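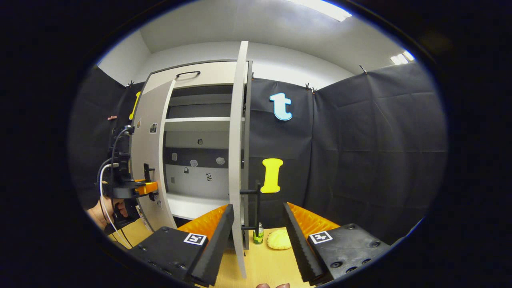 Most people who buy the Bondholm tabletop cabinet put it together in an evening and then stand there wondering what goes where. This part of the guide is for that moment, so do put the kettle on and take your time over it. You'll want the cabinet on a table while you work, at a height where you can see right inside, with one door open and whatever you mean to store standing close by, even if that is only a little green bottle with a white cap. The white shelf that divides the inside is the piece you'll be getting to know best, and we'll come to it at step 4.

## 5. Settling in and filling your cabinet

1. Choose a flat, steady table. The Bondholm is 575 mm wide, and we'd ask you to leave 200 mm clear in front of it so that the doors can swing without knocking your mug over.

2. Open each door slowly by its black handle, as far as it wants to go and no further. If it rubs, go back to section 3 and loosen the lower hinge screw by half a turn before trying again.

3. Wipe the inside with a barely damp cloth, then dry it. There is often a bit of packing dust in the back corners, and it does get everywhere if you leave it!

4. Press down gently on both ends of the shelf. It should sit level and make no noise. If one end lifts, take the shelf out, turn it round and slide it back in (Mirjam Plattner, who wrote the first edition of this guide, swore by doing this twice, and we've never found a reason to argue with her).

5. Put the heavier things in first, down at the bottom. Jars, full bottles and tins are all happy there.

6. Lighter things go on the shelf, tallest at the sides, so you can still reach the ones behind.

7. Close the doors and open them again. If anything inside has shifted or toppled, move it further back.

**Note:** The shelf will carry 3000 g, spread evenly. A set of kitchen scales is handy if you're not sure what your collection weighs.

**Note:** The lower space suits bottles up to 157 mm tall. Please measure with the cap on.

**Caution:** Never lift the cabinet by the arched handle on top while there is anything inside. Empty it, shut the doors, and keep one hand underneath as you carry it.

**Caution:** Buns, pastries and other uncovered food shouldn't be kept in the cabinet overnight. Pop them in a tin with a lid first.

Spare hinge screws and handles can be had from our Greltthorpe workshop. Write to Habibur Mondal at the parts desk, and tell him whether you need the left or the right.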